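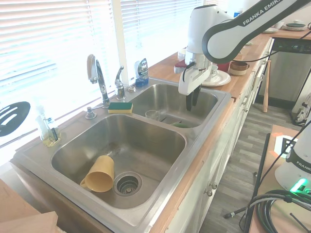 **Vasilis Nikolovski** – bench tips editor, Stillwood shared workshop
13 August 2021

Every few months a member asks me whether an arm at the sink is worth building. My answer is still "probably not", but if you're going to do it anyway, these are the things I'd want written down first.

**Set out the dishes you'd really leave.** A mug on its side in one basin and a glass on its side in the other is a fair test. A row of upright cups, handles all facing the same way, tells you very little. I've watched demos like that and come away knowing only that somebody had tidied up.

**Be suspicious of clear glass.** Daylight through blinds, shiny steel and a clear cup are a rough mix for any camera. Uthai Rojanasak lost most of October to it. Try the job at noon and again after dark before you believe any result.

**Start with plastic.** Chutima Nilsuwan keeps a box of thrift store mugs for first runs. Teacups come later, if at all.

**Teach the faucet as an obstacle.** A tall gooseneck is easy to forget when you're staring at the basin. Measure it with the lever open as well as closed.

**Mind the cables.** Leave slack at the wrist, but don't let a loop hang where it can snag on a rim. Coil the spare length on the table, and tape down anything that crosses the floor. Wiroj says tape is ugly. So is a sprained ankle.

**Bolt the base down.** If the table rocks when you lean on it, it will rock when the arm stops short. We added 4 brackets to ours and I'd add more.

**Keep a log, and write down the failures.** Ours is called Dumport. One good pickup proves nothing. I want 42 in a row, with no one nudging the cup, before I'll call a routine finished. We have three that qualify.

**Keep the water off** until all of that is done. And keep a sponge by the faucet. You'll be washing up by hand for a while yet.

Corrections go to Siriporn Tanasarn, who keeps the binder by the door.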